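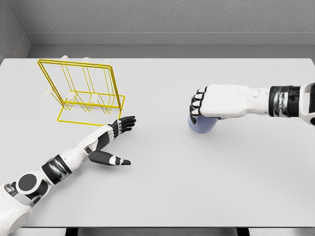 Rendering: a pale cup and a yellow wire dish rack on a gray tabletop

Filed under: Clubs & Coaches, Judo, Long Reads

"I cried in the parking lot, and then I drove home and made soup"

By Carol Rowbotham, 12/9/18

Tracey Tapley was still tying her belt when I got to the Dremance Judo Club, and she went on tying it, untying it and tying it again for most of the hour we spent talking on the bench beside the mat. She says she has done this since she was a girl and that her students tease her for it. She had just come back from the Skirnau Junior Open, where her club took 14 kids, its biggest group so far, and she still had the hoarse voice of somebody who has spent two days shouting from a folding chair.

"You get the same three things to yell, really," she told me. "Grips, feet, breathe. I've tried being more clever than that and they can't hear it. When you're twelve and somebody bigger has hold of your collar, you can't take in a speech."

I had come mostly to ask about the under-15 girls, because people in the sport have been talking about them, and we did get to them eventually. But Tracey likes to start at the beginning, and I was happy to let her. She came to judo by way of an older cousin who needed somebody to throw. They practiced on a mattress in a garage until her aunt found out what had happened to the mattress, and after that there was nothing for it but to sign the pair of them up for lessons.

"I lost every match for a year and a half," she said. "Every single one! My mother kept asking if I wanted to try swimming. I didn't feel bad about it, that's the odd part. I felt like I was getting a bit harder to throw each time, and that was plenty for me."

She competed until her knee gave out, took some years off, had two children, and then answered a notice for an assistant coach at Dremance. The head coach moved away the following spring and she was handed the keys. At that time the club rented a corner of the old Krajewska gym, and anyone who trained there will remember the heating, or the lack of it. Tracey used to have the kids run laps in their coats. When the club finally moved to its own room, the parents raised the money for the mats with pancake breakfasts, at which Tracey flipped so many pancakes that she says she still can't look at one.

Skirnau is a long way to go for a weekend, 385 miles by bus, and the club set off before light. There was some trouble with a forgotten bag of uniforms (it was under a seat the whole time) and a very long stop for sandwiches. I asked whether all that sitting shows up on the mat the next morning.

"Oh, it does," she said. "The first matches were awful. We looked like people who'd been folded up in a drawer. So I took them all out in the hallway and we played tag. The other coaches walked past and gave us a look, and I thought, well, look all you like, my kids are warm now."

By the afternoon three of the girls had reached their semifinals, and one of them, competing in the under-70 kilo class for the first time after a summer of growing out of everything she owned, went through to the final. She was behind with less than a minute left. Tracey got up off the bench to show me what happened next, with me standing in for the opponent, and I can report that a foot sweep looks very gentle until you are on the receiving end of it. The girl scored, held on, and won.

"I didn't yell at all for that one," Tracey said, sitting back down. "I'd run out of voice. I just sat there with my hands under my legs. Then I cried in the parking lot, and then when we got back I drove home and made soup, because I couldn't think what else to do with myself."

Not everybody had a day like that. One of the boys lost both of his matches quickly and took it hard, and she spent a good part of the ride home in the seat next to him. She wouldn't tell me what they talked about, and I didn't push. She did say he was the first one in the door at the next practice.

Next up is the Kestotov Cup, which usually draws about 200 juniors and which Tracey calls "noisy, badly lit and my favorite." She would like to take a few of the younger ones along, the nine- and ten-year-olds, mainly to watch and carry things. She was partway through explaining who would share a room with whom when the little class came running in, and she was up and across the mat before I had my pen away.

Comments (3)

matside_mom
My daughter was on that bus. The sandwich stop was even longer than it sounds. Thank you for writing this, Carol, she's read it twice.

R. in the north end
I trained at Krajewska as a kid and my toes have never forgiven me. Good to hear the club has a warm room now.

halfguard_hal
Does anybody know if Kestotov has a masters division this year? Couldn't find it on the entry form.

Get our club news by email every other week. By continuing to use this site you agree to our use of cookies. Accept | Manage settings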